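3.2 What the floor is for

When we started the study, Neema Mosoti and I thought we'd be writing about desks. Desks are what people buy, measure and argue over. By the end of February most of my notes were about the floor.
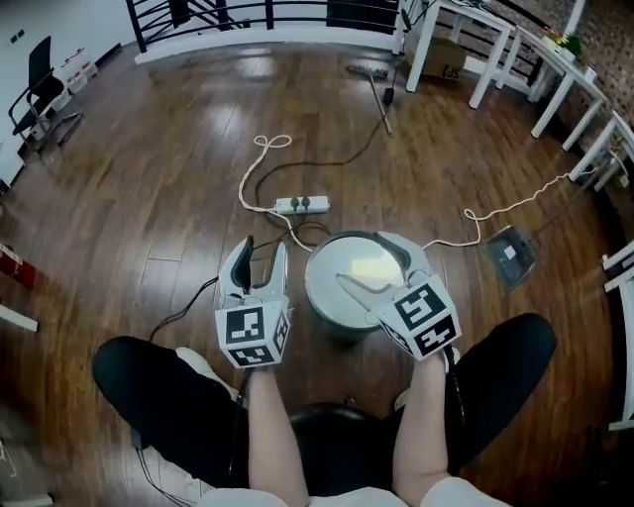 Figure 4. Floor of the upper room at Podholm: metal container, power strip and cables, with the row of white desks to the right.

The upper room at Podholm is a shared workroom with long, dark, glossy planks and a row of white desks down one side. I liked it right away (I should admit that, as I probably spent more time there than the study needed). In our coding scheme, anything resting directly on the planks was a "floor item," and we logged each one by where it sat, what it was next to, and whether it had moved by our next visit. Figure 4 shows the kind of cluster I kept coming back to. The metal container is right out on the open planks, the power strip is just behind it with two plugs in, and the cables wander off in different directions. One white cable makes a loose figure eight over the strip. Another runs across to the right and has a little curl in it before it heads up to the desks.

I drew that curl in my notebook before I had any idea what to do with it. In the scheme we call it slack, and we split slack into two kinds. Resting slack is the extra length that just lies wherever it fell. Parked slack has been gathered up by someone, even loosely, so that it stays out of a walking line. You'd think the two would be easy to tell apart, and they really aren't! Jeptoo Urio coded the Podholm floor without seeing my sheets, and slack was where we disagreed most. She would mark a loop as parked if it was anywhere near a plug. I wanted to see some sign of handling first. We talked it over for most of an afternoon and ended up keeping both codes, plus a third one for "can't tell," and the figure eight went into the third.

Across the whole study we logged 141 floor items in 15 rooms. Cables and the things they plug into were the biggest group by a long way, and containers came next. I'd expected containers to live against walls or under desks, and plenty did. The cardboard box in Figure 4 is a good case – it sits under a white desk toward the back, tucked away where feet don't go. The metal container in the same figure is doing the opposite. We called these "open-floor containers," and they turned out to be good predictors of where people sat down on the floor to work. If there was a bin or a pot out in the middle, somebody usually sorted things beside it at some point in the day.

Cleaning tools gave us more trouble. We had planned to leave them out, on the theory that a mop is only passing through. Then we noticed how long some of them stayed. The long-handled one lying on the planks toward the back of Figure 4 (mop or squeegee, our sheets use one code for both) has its head close to a black cable, and we logged it as a floor item like any other. Jeptoo argued for this from the start and I came around slowly. If a thing is on the floor when people step around it, then it belongs in the count, whatever it's supposed to be doing there.

Small objects were the other surprise. We set no lower size limit, so the sheets have a lot of entries like "small dark square device, label on top," which is exactly how I entered the one near the right-hand cable. It lay at an angle to everything around it. I have a soft spot for these entries, but they're hard to work with, because two coders will give the same object two different names. Neema went back through the sheets and merged 40 pairs of names by hand, and she has my thanks for it.

One thing we did not code was anything on the desks themselves. The little potted plant on one of the white desks at Podholm shows up in a lot of my margin notes and in none of the tables. I still think a study of desk plants would be a fun one to run.

The comparison rooms at Faklow had carpet, and the pattern there was different enough that we treat it separately in Section 3.3. Cables on carpet got pushed to the edges, and slack was nearly always parked. We dropped 2 of the Faklow sheets where the room had been rearranged between the morning and evening visits.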